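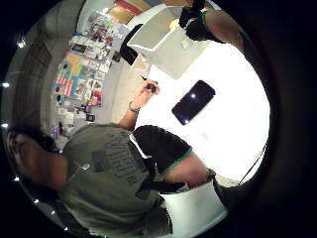
Home Forums Furniture & Rooms Tables Log in

White tables for a shared hall - worth it?

pinhole_54
We need work tables for a hall with wood paneling and a white ceiling. Everybody says white tops. I'm not sold. The Sisutby top is $421 and I can't see what you get over a plain gray one, apart from marker on it by lunchtime.

Madigan
We've had white ones for 5 years. Marker comes off. What you do get is being able to find stuff. Black phone, black cable, black pouch - all easy to spot on white.

oren_k
"Marker comes off" - after an hour, sure. Leave it over a weekend and tell me again. Also $421 for a tabletop is silly money. 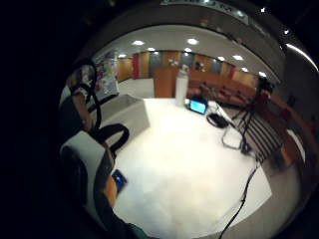
My bigger gripe is cords. Whatever color you buy, you end up with a heap of thin gray cable on one side and a long black one running off the edge where people walk. White just shows it off.

Madigan
So tie them up? That's no fault of the table.

pinhole_54
Has anyone tried the Umico cable trays? The page says 11 minutes to fit, which I don't believe for a second.

tallboy
Fitted two. Took me most of an evening, and the screws they give you are junk. They do hold, but a power brick won't fit in one. I'd skip them and tape the long runs to the floor.

oren_k
Tape on a nice floor, great idea. Enjoy the residue.

tallboy
Gaffer tape, not duct tape. Never had any left behind.

pinhole_54
Still not convinced on white, but I'll borrow one for a month before I pay for six. What do you wipe it with, Madigan?

Madigan
Dish soap and a rag. Rubbing alcohol for the marker.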